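## 3.2 “裂缝”到底裂在哪儿
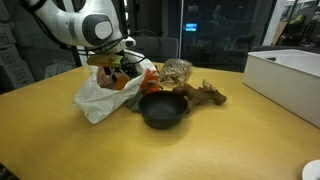
图 2　白色机械臂末端的夹爪夹着一只棕绿色小包装盒，位于白色塑料袋袋口处。

先交代一下我自己的别扭。写这一节之前，我把近年谈“自由秩序危机”的评论翻了一大摞，越翻越犯嘀咕：大家都在说裂缝，可你说的裂缝和我说的裂缝，好像根本长在两面墙上！有人指的是选民不信政党了，有人指的是盟友之间不肯再互相兜底，还有人（我年轻时也这样）干脆把自己不喜欢的选举结果统统算进去。

所以我在这里只用一个窄得多的定义：制度照常运转，但参与者已经不再按“它明年还在”来做打算。这个说法是从 Refilwe Zulu 那里借来的，她研究的是港口城市 Torkholm 的市议会，我把它挪到了党派联盟上，挪得合不合适，后面 4.1 节再吵。

访谈一共做了 19 次，对象都是 Torkholm 和 Cakgate 两地的地方党务人员。我原以为他们会大谈移民和贸易，结果聊得最起劲的是候选人名单怎么排（有一位光讲排名单就讲到了晚上九点，我的茶续了又续）。编码由我和 Ashraful Begum 分头做，分歧最大的是“忠诚”这一类：我倾向于把抱怨也算作忠诚的一种，毕竟真要走的人懒得抱怨；Begum 不同意，她认为抱怨得看对谁说，对同僚说和对记者说是两码事。最后我们听了她的，有 5 次访谈因此重新归类。

重新归类之后，Cakgate 那边的图景变得有意思多了。党内骂得最凶的几位，恰恰还在替下一届攒人手、谈分工；语气最平和的两位倒已经不做任何长远安排了。Abelardo Zapata 读初稿时提醒我，平和也可能只是职业习惯，老党务嘛，见谁都客客气气的。这一点我接受，单凭访谈确实分不开，只能拿会议出席记录来对照，见下一节。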